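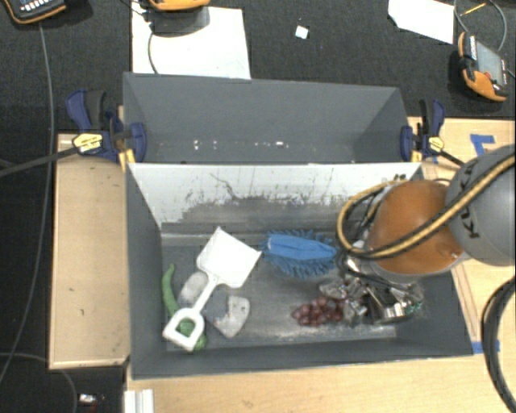 Chapter 7
Picking Things Up

I'll start with a confession. When I first ran the robot club at Prisel, I thought the hard part would be getting the arm to move. It took us one wet afternoon in February to get it waving at people, and we were all very pleased with ourselves! Then someone asked it to fetch a toy shovel out of a bin, and we were stuck until the summer.

So this chapter is about grasping - how a robot picks one thing out of a jumble of other things, and why you should expect to be bad at it for a while.

Think about what you'd do with a bunch of grapes. You'd slide your fingers under it, or pinch the stalk, and you wouldn't squeeze. Now think about a microfibre duster, all floppy fringe round the edges and smooth along the middle. Would you grab the fringe or the middle? And what about a lump like a stone, half tucked under the shaft of the shovel? You'd probably shift the shovel first, without even noticing you'd made a plan. Your program has to make that plan, and you have to write it.

We'll work through the Skematier project, the one my own students enter for the Bimier Cup each year. The rules are simple enough: two bins, one arm, and a mixed pile to move from one bin to the other. A clean pick earns points, a dropped one loses them, and you get 600 seconds.

Before you read on, clamp your bins down. I mean it - a bin that slides will spoil a whole evening's work. Then have a go at Exercise 7.1, which needs only your own hand, a pair of kitchen tongs and whatever is in your bag.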